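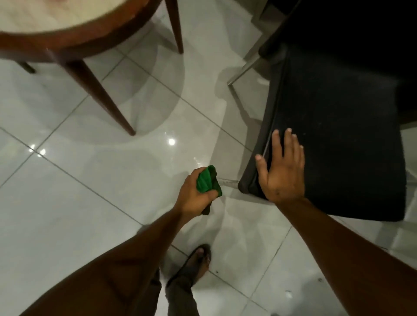

Selma Radulović objects that a person wiping a chair leg is doing two jobs at once, and that any label which names only the wiping has thrown away the half a robot most needs. We take this objection as the starting point of the present section, and the labeling scheme set out below was written largely in answer to it.

4.2 Labeling the support hand

Earlier releases of the Clasten set gave each clip one verb and one object, such as "wipe chair." The verb was assigned to the hand holding the tool. The other hand received no label unless it also held something. In household cleaning this leaves a large gap. A hand pressed on a seat or along its side is holding no tool, yet it may keep the chair from sliding and it limits where the body can lean. A policy trained on the single label tended to leave the second arm idle at its rest position.

The revised scheme assigns a separate role to each hand. The roles are tool, support, carry and free. A support label also records the part of the object that is touched and whether the palm is flat or the fingers are closed. Force is not labeled, as the recordings are made from the head camera alone and carry no contact data.
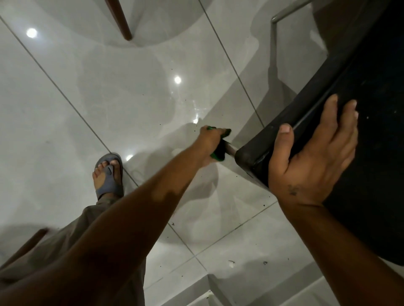
Figure 9. Chair-leg cleaning, head-camera view. Left hand: tool (cloth or pad at the metal leg). Right hand: support, flat, side of the black furniture.

Annotators at Galtivham applied the scheme to 2000 clips. Each clip was labeled by 2 annotators working apart, and the cases on which they disagreed were passed to Aranka Pálfi for a final decision. There were 199 such cases. Most concerned the line between support and free: a hand may rest on a surface without bearing any load, and the video does not always settle the matter. Where doubt remained, the hand was marked as support and the clip was flagged. Flagged clips were kept in training but left out of the test split.

We then trained the Vlachou policy twice, once on the old labels and once on the new ones, with all other settings held fixed. With the new labels the second arm moved to the object before the wiping stroke began in most test runs, and the chair shifted less. The gain was small on heavy furniture - a result we had expected - and larger on light chairs with smooth feet. Glossy floors remained difficult under both conditions. Reflections of lamps and furniture legs were at times taken for objects, and the labels described in this section do nothing to correct that error. It is treated separately in Section 5.

14 shares
2 comments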